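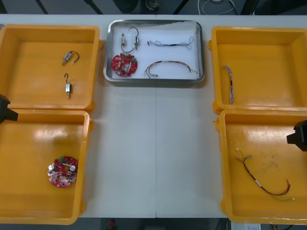
3.2 How guides and guests talk about risk

We began with the idea that people who sign up for a guided canyon descent think mostly about the height of the drop. Our conversations with guests of the Jarel outfit soon made us less sure of that. Most of them had picked their trip from a short notice on the web, and what stayed with them from it was the length of the walk in, the promise of lunch, and whether they could bring a friend who had never worn a harness before. The rope came up late, often only when we asked about it.

The guides told quite another story. Liis Lapiņa, who kindly let us sit in on her briefings at the Poder gorge all through December, spends most of her talk on footing, on gloves, and on keeping the lower hand on the rope, and she likes to go over the whole thing a second time while people are still lacing up their shoes. She was very patient with our questions (and there were a lot of them!), and much of what follows in this section we owe to her.

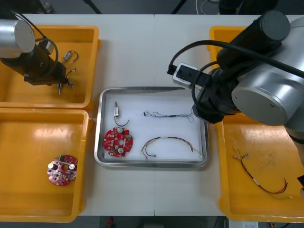
We sorted the remarks we had gathered into two groups, those made before the descent and those made after it, for the Poder and Dinsa routes. The interviews themselves ran to more than 200 pages of notes, and 14 of the guests were happy to talk with us again once they were back home. Before the descent, worries about the walk and the cold water came first on both routes. Afterward, people spoke warmly and at length about the guide, and a good many could repeat parts of the briefing almost word for word, though they had told us at the time that they were too nervous to listen.

Figure 2. Two robot arms over a table with a steel tray and four yellow bins.

Mikkel Briem has suggested to us that the shared wait at the top anchor may do a good deal of this work, as guests tend to repeat the instructions to each other while they stand in line. We find that quite likely, and we come back to it in Section 4, where the seating and waiting areas at the two gorges are compared.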